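Home About Sewing Garden Old Posts Contact

The Summer I Learned to Mend Things

Sep 19, 2021
by Selma Jurić

I wasn't much of a mender growing up. My grandmother was, and I think I always assumed it would simply arrive in me one day, like gray hair. It didn't, so this past January I bought a packet of needles and two spools of thread (white and navy, very sensible) and sat down with a basket of things that had been waiting, some of them, since we lived on Mimthorpe Street.

The first sock took me an entire evening and came out with a lump in the heel the size of a grape. I wore it anyway! The second was better, and by spring I was happily taking in shirts from my brother-in-law Stavros, who goes through elbows like nobody I've ever met and who pays me in tomatoes.

What I like best, though, is soft toys. Word got around the family, and then around the neighbors, and now there is usually a bear or a rabbit waiting on the chair by my door with a note pinned to its ear. They're forgiving things to work on. The plush hides a crooked stitch, and the owners are mostly under nine and only want to know when they can have them back. 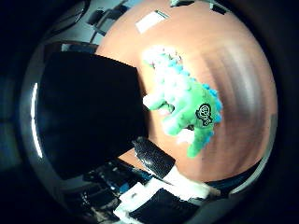 A green dinosaur with soft blue spikes.

If you want to try it yourself, start with a split seam and use a ladder stitch. You take a little bite of fabric from one side, then a little bite from the other, and after an inch or so you pull gently and the whole thing closes up like a zipper - I still get a silly amount of pleasure from that part. Use doubled thread and keep your stitches small. My friend Ankica swears by a curved needle for necks and armpits, and I've come around to her way of thinking after stabbing my thumb about 100 times with a straight one.

I've still got a quilt top from my aunt in the hall closet, and I keep promising myself I'll get to it once the evenings draw in. First I owe Stavros a pair of corduroys.

3 comments

Rok Dimitriou
Ladder stitch changed my life. Do you knot at the start or bury the tail?

Selma Jurić
Both, Rok! A small knot, then I tuck it inside the seam.

Senad Ivanov
More about the quilt please. My mother left me one half finished and I'm scared to touch it.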